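Projet de semestre, groupe 4 – rapport intermédiaire (version à relire avant mercredi)

## 1. Sujet

Le club de basket de Kernberg élit chaque mois son meilleur entraîneur, toutes équipes confondues. Jusqu'ici c'est un vote à main levée, et l'équipe première gagne presque toujours. On nous a demandé un indice plus juste. Nom de travail : Kimon.

Question de départ : comment comparer un coach dont l'équipe joue huit matchs dans le mois et un autre qui en joue trois ?

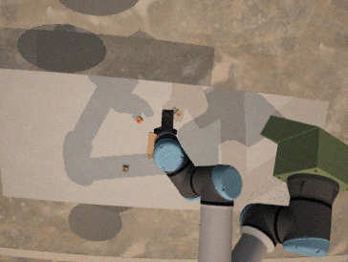

Le pourcentage de victoires seul ne marche pas. Trop sensible au calendrier. Une équipe qui reçoit trois fois de suite le dernier du classement finit à 1000 (on note sans la virgule, comme dans le tableur du club) et passe devant tout le monde.

## 2. Données

Feuilles de match de la saison passée, saisies à la main. Championnat Senonier uniquement, pas la coupe Gill – format trop différent, matchs plus courts. 43 matchs retenus en tout. Pour chacun : score, domicile ou extérieur, rang de l'adversaire le jour du match, joueurs absents quand c'est indiqué.

Problèmes rencontrés :

- scores par quart-temps illisibles sur plusieurs feuilles
- rang de l'adversaire à reconstituer pour tout le début de saison
- absences notées seulement par certaines équipes, donc variable abandonée

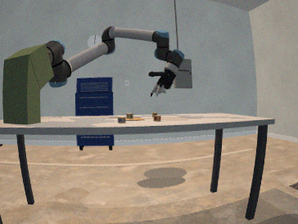
## 3. Calcul

Une victoire vaut un point de base. Bonus à l'extérieur. Bonus si l'adversaire est mieux classé, jusqu'à 8 dixièmes de point selon l'écart. Une défaite ne retire rien mais compte dans le diviseur. On divise ensuite par le nombre de matchs joués.

On a testé aussi l'écart de points au score. Abandonné : ça récompense les coachs qui laissent leur cinq majeur sur le terrain à +30, le club ne veut pas encourager ça chez les jeunes.

Seuil minimum : quatre matchs dans le mois, sinon pas classé. En août, aucun classement, que des amicaux.

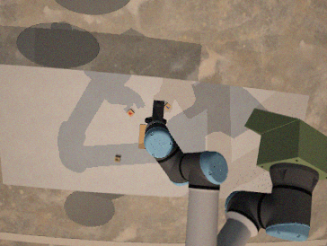
## 4. Premiers résultats

Sur la saison passée, l'indice change le lauréat un mois sur deux environ. Les U15 filles ressortent nettement, surtout grâce à leurs victoires à l'extérieur. L'équipe première reste devant en novembre et en mars.

Le mois de janvier pose problème : deux équipes à égalité parfaite. Pas de règle de départage pour l'instant. Piste : le nombre de victoires dehors, mais il est déjà compté dans l'indice, donc double effet.

## 5. Reste à faire

- vérifier les rangs d'octobre, au moins deux erreurs repérés
- refaire le graphique par équipe (échelle fausse)
- tester le bonus extérieur à une valeur plus basse
- envoyer le tableur au club avec une notice d'une page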